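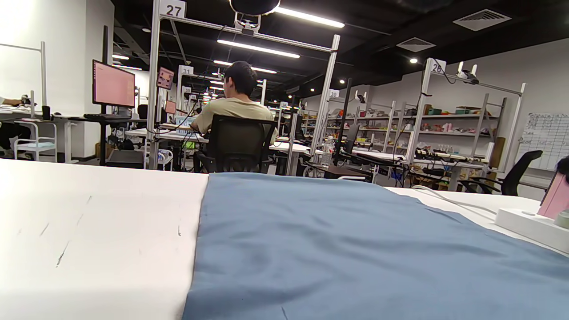
Ironing

Ironing is the use of heat and pressure, often with moisture, to remove creases from fabric. It is carried out in homes, laundries, hotels, and clothing factories. The term is sometimes used interchangeably with pressing, although the garment trade separates the two. In ironing, the tool slides across the cloth. In pressing, it is lowered, held, and lifted again.

Principle

Creases form when fibers are bent and then held in the bent position. Heat loosens the bonds between the long molecules in the fiber, and the weight of the iron flattens the yarns while those bonds are weak. As the cloth cools, the bonds form again and the fabric keeps its new shape. In cotton and linen, water helps the process greatly, and for this reason both fabrics are usually ironed damp or with steam. Polyester and nylon need less heat and may melt or turn shiny if the iron is too hot.

History

Smooth stones, glass weights, and metal pans filled with hot coals were all used to flatten cloth before the modern iron. Solid flatirons heated on a stove were common in the nineteenth century. Households often kept at least two, so that one could be heated while the other was in use. Electric irons appeared in the 1880s, and thermostats and steam models followed in the twentieth century.

Local collections preserve much of the surviving equipment. The Larnbridge Laundry Museum holds 884 objects related to washing and pressing, of which 438 are irons. Its catalog was prepared by Ottar Solberg, a historian of household work, and groups the irons by method of heating. The museum opens for the season in April and offers a pressing demonstration each Friday.

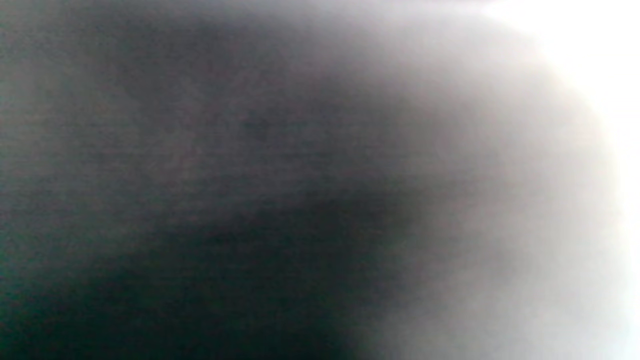
Why do some fabrics become shiny after ironing?

Direct heat and pressure flatten the raised fibers on the surface, so that the cloth reflects light more evenly. Dark wool and many synthetic fabrics are the most likely to be affected. A pressing cloth placed between the iron and the garment reduces the risk, as does ironing on the reverse side.

Equipment

A household iron consists of a handle, a body, a heating element, and a flat plate known as the soleplate. Soleplates are made of stainless steel, aluminum, or coated metal. On steam models, water from a tank inside the body is turned to vapor and released through openings in the plate. Hard water can leave mineral deposits that block these openings. Makers' instructions differ on whether tap water, distilled water, or a mixture should be used.
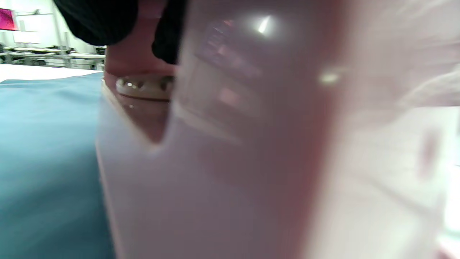
Steam holes along the edge of a metallic soleplate.

Commercial laundries use larger machines. Flatwork ironers pass sheets and tablecloths over heated rollers, and a busy plant may finish over 100 sheets in an hour. Shirt presses shape the collar, cuffs, and body in separate steps.

Care symbols

Many garment labels show an outline of an iron containing one, two, or three dots — low, medium, and high heat. A crossed-out iron means that the item should not be ironed. Mixed fabrics are treated according to the fiber that tolerates the least heat.

Finishing and storage

Freshly ironed items are best left to cool before they are folded or worn. Warm cloth creases easily, and any dampness left in it may cause a musty smell in a closed cupboard. Table linen is commonly folded in thirds, while shirts are placed on hangers. 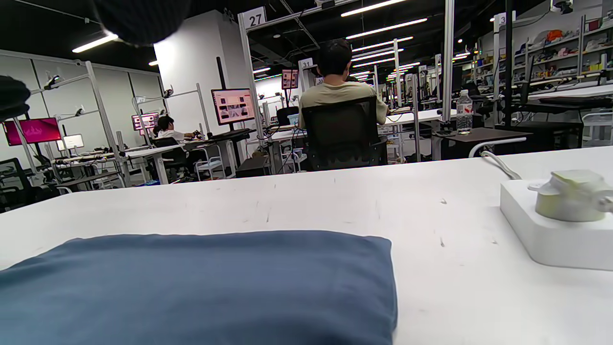

Folded blue-gray cloth on a white tabletop.

See also: Laundry; Mangle; Starch; Textile care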